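The Cable Problem

The fault log for October landed in my inbox with one line highlighted in yellow: pad slip, left finger, 4,000 cycles into a job rated for a lot more. I groaned out loud. I'd been covering the Betstead trial for this magazine since the first demo, and by then I had a soft spot for it.

So, a bit of background. Betstead teaches robot arms to do dull office chores by having people do them first, holding the same kind of gripper the robot will use. The Giso arm learns from those recordings. It had 2,387 of them for moving power strips and cables alone, and it was good at it! Then one night at the Disholm site it lifted a strip, lost its hold on one side, and kept right on going. The strip swung, the cord wrapped around the wrist joint, and the arm pulled until a breaker tripped.

Nothing was plugged in and no one was hurt. But the arm never noticed – that's the part that bugged me, and it bugged the folks at Bustamante, who make the control software, even more. The software checked how far apart the fingers were. A strip sitting crooked in the pads gave the same number as a strip sitting straight, so as far as the arm knew, all was well.

The fix started with going back to people and their hands, power strips and loose cords included.

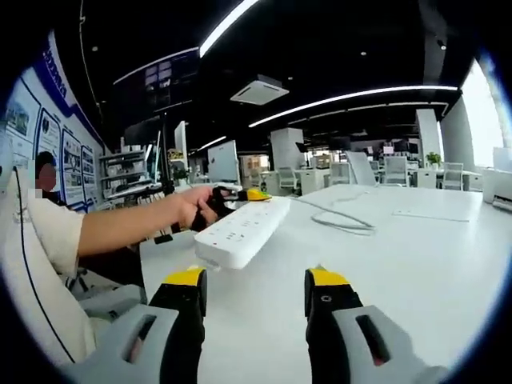
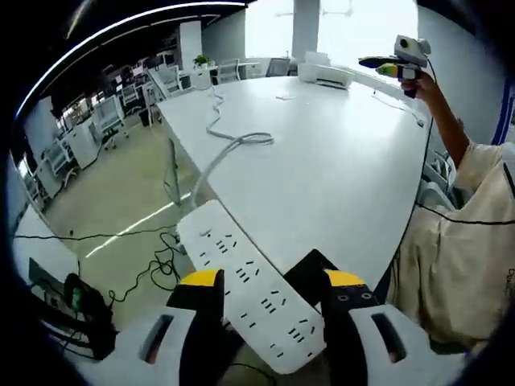
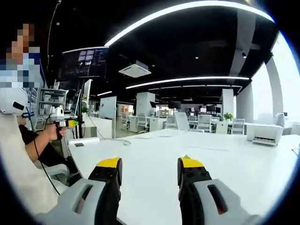 Bustamante pulled 300 of the old recordings and found plenty of crooked grabs marked as good ones. Those are out now. The wrist also has a force limit, so it stops when something tugs back, and the pads get swapped on a schedule (I can't believe they weren't before). I asked if I could try the stop myself and got to yank on a cord like a kid with a kite. The arm froze right away. I yanked it again, and they let me do it a third time before lunch.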